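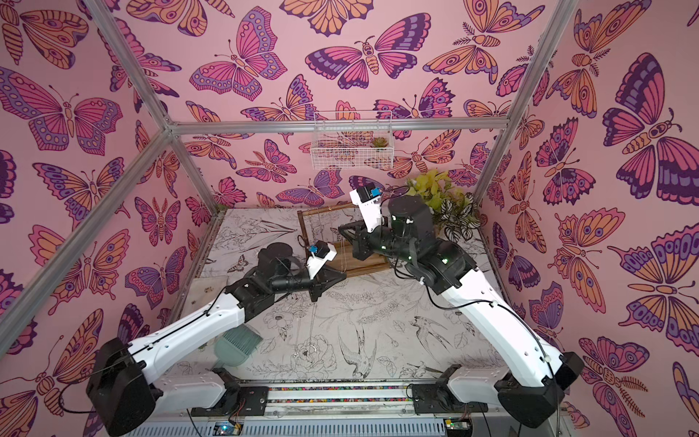 Ob der zweiarmige Bausatz Iltamley von Ukstead für eine kleine Werkstatt taugt oder ob man besser zwei einzelne Arme kauft und selber verbindet, wurde heute Vormittag auf der Liste gefragt, und auch, ob das Geld für den Servicevertrag bei Hedwood sinnvoll ausgegeben ist. Ich versuche, beides zu beantworten, und setze die ursprüngliche Mail in Stücken dazwischen, damit man den Zusammenhang nicht verliert.

> Wir überlegen seit dem Frühjahr, ob wir uns den Iltamley anschaffen.
> Im Katalog steht er mit 4.000 Euro, zwei Arme, zwei Greifer, zwei
> Kameras, ohne Rechner. Stimmt das so, oder kommt noch etwas dazu?

Der Preis stimmt, der Rechner fehlt wirklich. Dazu kommt das Gestell. Ukstead liefert die Arme mit Halterungen, aber worauf man diese schraubt, muss man selber entscheiden. Bei uns sitzen die schwarzen Halterungen an der vorderen Schiene, eine links und eine rechts, und um das Ganze steht ein Rahmen aus Aluminiumprofilen. Ich würde es wieder so machen. Wer die Arme nur an einer Tischkante festklemmt, wird bei den schnelleren Bewegungen sehen, dass der Tisch mitarbeitet, und dann stimmt die Kalibrierung nicht mehr lange.

Für den Aufbau nennt die Anleitung 20 Minuten pro Arm. Ich habe viel länger gebraucht, vor allem für die Kabel. Die Schrauben sind gut sortiert, die Beutel sind aber nur auf Englisch beschriftet, und auf Seite 9 der Anleitung ist die Abbildung für den linken Arm gespiegelt. Ich habe das an Ukstead gemeldet und eine freundliche Antwort bekommen. Die Datei zum Herunterladen ist bis heute die alte.

> Wie ist es mit der Reichweite? Wir möchten, dass beide Arme an
> demselben Gegenstand arbeiten und nicht nur nebeneinander.

Das geht. Die weißen Oberarme sind lang genug, dass die Greifer sich in der Mitte treffen, auch im hinteren Bereich der Fläche. Auf dem Foto sind beide zum dunkelbraunen Holzrahmen mit der senkrechten Bespannung gerichtet, der linke schräg nach rechts oben, der rechte senkrecht aufgestellt. In dieser Gegend wird es eng. Die mitgelieferte Software kennt die Arme einzeln, und von dem jeweils anderen Arm weiß sie in der Grundeinstellung nichts. Man muss die gemeinsame Zone selber eintragen. Das Menü dafür heißt »Nachbarschaft«, ich habe es lange nicht gefunden, denn ich habe unter »Sicherheit« gesucht.

Wir benutzen inzwischen das Zusatzpaket Lumbantobing. Es berechnet die Wege für beide Arme zusammen und bremst einen davon, wenn der Abstand zu klein wird. Es ist nicht elegant — manchmal wartet der rechte Arm, obwohl noch genug Platz wäre — aber ich möchte nicht mehr ohne arbeiten. Achtung bei der Installation: es verlangt die vorletzte Firmware und nicht die neueste.

> Und die Kabel? Bei unserem alten Gerät war das der wunde Punkt.

Beim Iltamley läuft das Kabel außen auf dem Oberarm. Ich finde diese Lösung besser als ihr Ruf, man sieht sofort, ob etwas scheuert, und kann ein Kabel tauschen, ohne das Gelenk zu öffnen. Man muss aber die Schlaufe am Ellbogen großzügig lassen. Ich hatte sie am Anfang zu stramm gelegt, und der Arm hat bei ganz gestreckter Stellung eine Fehlermeldung gegeben, die mit dem Kabel scheinbar nichts zu tun hatte (»Lastgrenze Gelenk 3«). Falls bei euch diese Meldung kommt, schaut bitte zuerst dort.

Die dünnen Drähte an den kleinen Platinen unten gefallen mir weniger. Dafür wünsche ich mir von Ukstead ein Gehäuse mit Zugentlastung, gern auch gegen Aufpreis.

> Sind die Kameras an den Greifern brauchbar? Bei uns liegen immer
> verschiedene Sachen auf der Arbeitsfläche herum.

Ja, mit Einschränkung. Die Module sitzen direkt am Greifer und sehen also das, was vor den Fingern ist, und dafür sind sie gut. Für den Überblick braucht man eine weitere, feste Kamera. Unsere Matte ist mit Blumen und Vögeln in schwarzen Linien bedruckt, und die automatische Suche nach Kanten hat daran am Anfang viel mehr Interesse gezeigt als an den Gegenständen. Mit höherem Schwellenwert wurde es besser. Farbige Dinge wie die blassgrüne Kehrschaufel links sind einfacher als etwas Helles, zum Beispiel ein beiges Tuch auf der grauweißen Matte. Das Tuch ist auch zum Greifen die schwierigere Aufgabe, aber diese Schwierigkeit würde ich nicht dem Bausatz anrechnen.

> Letzte Frage: Hedwood bietet einen Servicevertrag mit Abholung an.
> Hat jemand Erfahrung damit?

Ich habe ihn einmal in Anspruch genommen, im Juli, wegen eines Spiels im Handgelenk. Die Abholung war pünktlich, das Gerät kam repariert und mit einem verständlichen Bericht zurück. Der Vertrag schreibt aber eine Meldung innerhalb von 30 Tagen nach dem ersten Auftreten vor, und das Protokoll der Software beweist dieses Datum sehr genau. Wer ein kleines Spiel lange ignoriert, bekommt eventuell nichts. Für eine Werkstatt, in der niemand gern Gelenke zerlegt, würde ich den Vertrag nehmen, allerdings nur für das erste Jahr.

Meine Empfehlung wäre also: den Iltamley kaufen, das Gestell vor der Lieferung fertig bauen und das Geld für Lumbantobing gleich mit einplanen. Zu zwei einzelnen Armen kann ich nur aus zweiter Hand etwas sagen, vielleicht meldet sich dazu noch jemand anderes.

Meine Liste der Kabellängen schicke ich auf Wunsch direkt, der Anhang ist für die Liste zu groß.

Mit freundlichen Grüßen in die Runde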